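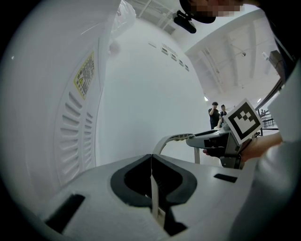

Re: [bultia-shop] Yellowed covers, dusty vents, and that plastic film

Hi all,

Ottó Hegedűs wrote on Sunday:

> I finally have the Alta where I want it and now I'm looking
> at it in daylight, which was a mistake. The white covers are
> streaky, the vents are packed with gray fluff, and there's
> still plastic wrap on part of the top. Can I go at the whole
> thing with kitchen spray? And does the warning label have to
> stay? It's on crooked and it bugs me every time I walk past.
> Also, has anyone bought covers from Győri? They want 200
> dollars for one side panel and I nearly fell off my stool.
>
> Ottó

Ottó, step away from the kitchen spray! I did exactly that to my first one and ended up with a dull patch the size of a dinner plate, right on the curve where the light hits it. Glossy white shows everything. What I use now is a drop of dish soap in a bowl of lukewarm water and a microfiber cloth wrung out until it's barely damp, then a second dry cloth right behind it. Long strokes, same direction as the bend. If you rub in little circles you'll be looking at those little circles until you sell the thing.

Unplug it before you start on the vents (you know this, I'm saying it for the archive). Vacuum from the outside with the soft brush, and then a dry paintbrush for the slots, the cheap one-inch kind. Start at the top and work down, or you'll do the bottom ones twice. Please don't blow canned air straight in. It just sends the fluff to live somewhere you can't reach, and I had to take the whole back off mine in December to get it out again. Four screws, fine, but one of them is behind the foot and I said some words.

The film: peel it low and slow, pulling back flat over itself. If it's been on for years and comes off in crumbs, warm it with a hair dryer on low and try again. Any glue left behind comes off with a bit of rubbing alcohol on a cotton pad, but test that somewhere hidden first, and keep it away from rubber. The rubbery trim on mine went chalky after I got careless. And get all the wrap off, even the corner that looks harmless. It traps grit underneath and then you've got scratches you didn't have before.

Label stays, sorry. Mine's crooked too. I wiped right across it once with alcohol and took off half the small print, so go around it with the damp cloth and leave it alone otherwise.

On the panels, I've never bought from Győri, but 200 sounds steep to me. I paid 90 for a used one from Bistus. It had a hairline crack at one corner and it's a slightly warmer white than the rest, which bothers my brother-in-law more than it bothers me. Ask them for a picture in daylight before you pay. Their stock list has 3,000 lines and isn't sorted in any way I can figure out, so just email and ask.

If anybody has a good trick for the grime that builds up in recesses, I'm all ears. I've been using a wooden chopstick with a rag over the end and it takes forever.

Marge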